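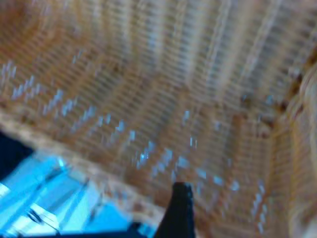

2018년 10월 6일
글: 작크스카(Zakska) 포장기술팀

발표자 노트: 통기성 운송 용기의 적재 강도와 습도 관리

슬라이드 1. 제목

인사는 짧게 한다. 소속만 밝히고 바로 범위로 넘어간다. 오늘 다루는 것은 신선 과채류용 통기성 용기의 압축 강도, 통기 면적, 그리고 수분 흡수에 따른 강도 저하다. 가격 비교와 인쇄 품질은 다루지 않는다. 질문은 구간별로 받지 않고 마지막에 한꺼번에 받는다.

슬라이드 2. 용어

통기율은 용기 측벽 전체 면적에 대한 개구부 면적의 비로 정의한다. 바닥면 개구는 따로 표기한다. 업체 자료에는 바닥과 측벽을 합산한 값이 자주 나오므로 배포 자료의 표를 볼 때 주의하라고 말할 것. 압축 강도는 정적 하중 기준이며 파괴 시점의 최대 하중을 뜻한다. 변형 한계 하중과 혼동하지 않도록 두 단어를 번갈아 쓰지 않는다. "버티는 무게" 같은 표현도 쓰지 않는다.

슬라이드 3. 엮은 용기와 성형 용기

엮은 용기는 가닥 사이의 틈이 곧 개구부가 된다. 성형 용기는 판에 구멍을 뚫거나 금형에서 개구부를 만든다. 엮은 구조에서는 개구부가 작고 고르게 분산되며, 같은 통기율이라도 한 개구부 주변에 몰리는 응력이 작다. 대신 가닥이 서로 미끄러질 수 있어 초기 변형이 크다. 하중-변위 곡선의 앞부분이 완만한 이유를 여기서 설명한다.

세로 살과 가로 가닥의 역할을 구분해 줄 것. 수직 하중은 대부분 세로 살이 받는다. 가로 가닥은 살이 바깥쪽으로 휘는 것을 막는다. 살 간격이 넓어지면 좌굴 길이가 아니라 좌굴 방향의 구속이 먼저 문제가 된다. 이 대목은 지난번 발표에서 설명이 길어졌다. 그림을 손으로 짚고 두 문장으로 끝낸다.

슬라이드 4. 시험 조건

시험품은 필렉스(Wilex) 계열 펄프 성형 상자와 샤르팡티에(Charpentier) 계열 엮은 바구니, 2종이다. 두 계열 모두 시판 규격 그대로 사용했고 보강재는 넣지 않았다. 상대습도 80%에서 조습한 뒤 시험실로 옮겨 바로 압축했다. 조습실에서 꺼낸 시각과 하중을 걸기 시작한 시각은 모두 기록했다. 원자료에 들어 있으니 요청하면 보내 주겠다고 할 것.

압축판은 고정식이다. 유동식 판을 쓰면 값이 낮게 나오는데, 이 차이를 묻는 사람이 있을 수 있다. 답변: 실제 팔레트 적재에서는 상단 용기의 바닥이 완전히 자유롭게 기울지 않으므로 고정식을 택했다. 두 방식의 환산 계수는 제시하지 않는다. 근거가 될 만한 자료가 없다.

슬라이드 5. 결과: 최대 하중

막대그래프. 축 단위가 뉴턴임을 먼저 읽어 준다. 엮은 바구니의 평균 최대 하중은 2,251 N이다. 이 값은 조습 후의 값이며 건조 상태의 값이 아니다. 펄프 상자는 시험체 간 편차가 커서 평균을 본문에 쓰지 않고 분포만 표시했다. 평균이 왜 없느냐는 질문에는 분포가 두 봉우리로 갈라졌다고 답한다. 원인은 모서리 두께 차이로 추정하나 확인하지 못했다. 추정이라는 말을 반드시 붙인다.

슬라이드 6. 결과: 변형

최대 하중만 보면 엮은 바구니가 유리해 보인다. 변형량을 함께 보면 판단이 달라진다. 바구니는 파괴 이전에 높이가 눈에 띄게 줄어들며, 이때 내용물이 먼저 하중을 받는다. 복숭아나 무화과처럼 표면이 약한 품목에서는 용기가 멀쩡해도 상품은 손상된다. 사과와 양파에서는 문제가 작다. 설계 하중을 최대 하중에서 역산하지 말고 허용 변형에서 정하라는 것이 이 슬라이드의 요지다.

여기서 속도를 늦춘다. 청중 가운데 구매 담당자가 있으면 이 부분을 가장 많이 적는다.

슬라이드 7. 수분

천연 가닥과 펄프는 모두 수분을 흡수하지만 거동이 다르다. 펄프는 두께 방향으로 부풀고 층간 결합이 약해진다. 가닥은 굵기가 늘면서 엮임이 조여지는 구간이 잠시 나타난다. 이 구간에서는 강성이 약간 올라간다. 이후 섬유 자체가 연화되면서 다시 떨어진다. 곡선의 작은 언덕을 측정 오차로 보는 의견이 있었으나 반복 시험에서도 같은 위치에 나타났다.

건조 과정은 별도로 언급한다. 한 번 젖었다가 마른 바구니는 엮임이 느슨해진 채 돌아오지 않는다. 회수해 다시 쓰는 물류에서는 이 손실이 누적된다. 누적 시험은 진행 중이고 이번 발표에는 수치가 없다. 수치를 요구받아도 예상값을 말하지 않는다.

슬라이드 8. 통기와 예냉

차압 예냉에서는 개구부의 총면적보다 배열이 냉각 속도에 더 크게 작용한다. 인접한 용기의 개구부가 서로 맞지 않으면 유효 통기율이 표시값보다 크게 낮아진다. 엮은 용기는 틈이 촘촘히 퍼져 있어 적재 위치가 조금 어긋나도 영향이 적다. 타공 상자는 구멍 위치가 맞을 때와 어긋날 때의 차이가 크다. 피토(Pito) 저장고에서 9월에 측정한 온도 기록을 보여 준다. 그래프의 굵은 선이 중심부, 가는 선이 외곽부다. 중간에 평평한 구간은 제상 운전이며 용기와 무관하다.

냉각 속도만 보고 통기율을 높이면 중량 감소가 커진다. 엽채류는 특히 그렇다. 내부에 얇은 속지를 넣는 방법이 있지만 속지가 개구부를 막는 면적을 계산에 포함해야 한다. 현장에서는 이 계산이 거의 항상 빠져 있다.

슬라이드 9. 위생과 세척

엮은 구조의 약점. 교차부에 이물이 남고 건조가 늦다. 고압 세척은 표면 섬유를 일으켜 다음 사용 때 과피를 긁는다. 저압으로 헹군 뒤 송풍 건조하는 방식을 권하되 처리 시간이 길어진다는 점을 함께 말한다. 살균제 종류는 시험 범위 밖이므로 언급하지 않는다.

슬라이드 10. 선정 기준 표

표를 전부 읽지 않는다. 행은 품목의 표면 강도, 적재 단수, 저장 습도, 회수 여부다. 네 조건을 먼저 정하고 용기를 고르는 순서라고 설명한다. 용기를 먼저 정한 뒤 적재 단수를 맞추는 경우가 많은데, 그때는 하단 용기의 허용 변형을 다시 확인해야 한다. 빈칸은 자료가 없는 항목이다.

슬라이드 11. 한계

정적 시험만 했다. 진동, 낙하, 장기 크리프는 포함되지 않았다. 장거리 운송에서는 크리프가 지배적일 가능성이 높고, 이 경우 오늘 제시한 하중값을 그대로 쓰면 위험하다. 시험품이 두 계열뿐이라는 점도 밝힌다. 다른 재료의 바구니에 결과를 옮겨 적용하지 말 것.

예비 슬라이드

질문이 나올 때만 연다. 12번은 압축판 평행도 점검 기록, 13번은 조습실 온습도 이력이다. 13번 그래프의 세로축 눈금이 잘못 인쇄된 판본이 있으니 배포본과 대조한 뒤 띄운다.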